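Demonstration gathering (robot learning)

Print this page | E-mail this article

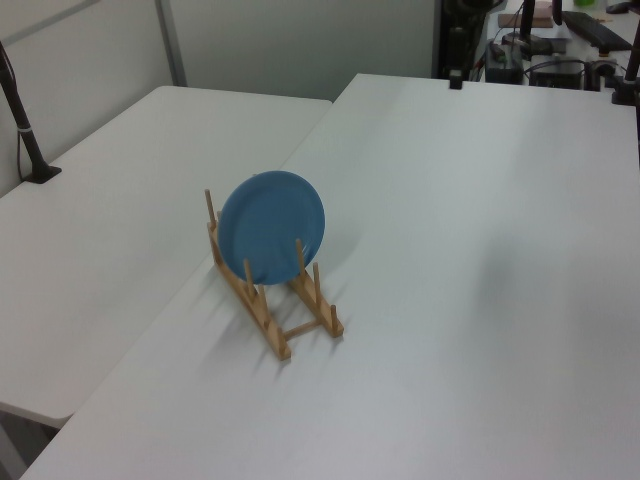 Demonstration gathering is the work of collecting examples from which a learning system picks up a physical skill. In robotics, one example is usually called a demonstration or an episode. It pairs what the cameras saw with what the arm was told to do, moment by moment, from the start of a task to its finish. A system trained on enough of them can copy the skill and, on a good day, cope with a starting position it has never met. It is slow, repetitive work, and it is also one of the most absorbing corners of the whole field!

Methods

The most common method is teleoperation, in which a person drives the arm from a distance with a second arm, a hand controller or a keyboard. In kinesthetic teaching the person takes hold of the arm and moves it directly. Both give clean records of joint motion. Kinesthetic teaching tends to put the teacher's hands in view of the cameras, so many groups record the path first and play it back for the video.

Choice of task

Household chores are favorites. Standing a plate in a dish rack looks like nothing much, yet it asks for a firm hold on a thin rim, a turn of the wrist and a careful drop into a narrow slot between pegs. A small error in angle and the plate leans on the wrong peg. Wooden racks and plain, single-color dishes are popular for early trials, and a bare white tabletop makes changes between episodes easy to spot.

The Wostudell set

A well-liked small collection is Wostudell, put together by the Cedau workshop in Marín under Iker Lorente. It holds 838 episodes across 5 chores, of which 135 are plate placing. Lorente's notes ask the operator to move the rack after every 15 episodes and to turn it a little each time, so that the system can't simply memorize one spot. Fumbles followed by a recovery were kept and tagged, a choice that later users have praised warmly (the recoveries are a delight to study). The last recordings were made in December.

Labeling and review

Each episode is given a short written instruction, such as "put the plate in the rack," and marked as a success or a failure. Cedau did this in Zomotis, its own review tool, which plays all camera views side by side. Episodes with dropped video or a bumped camera are set aside.

See also: Imitation learning; Teleoperation; Grasp planning

Print this page | E-mail this article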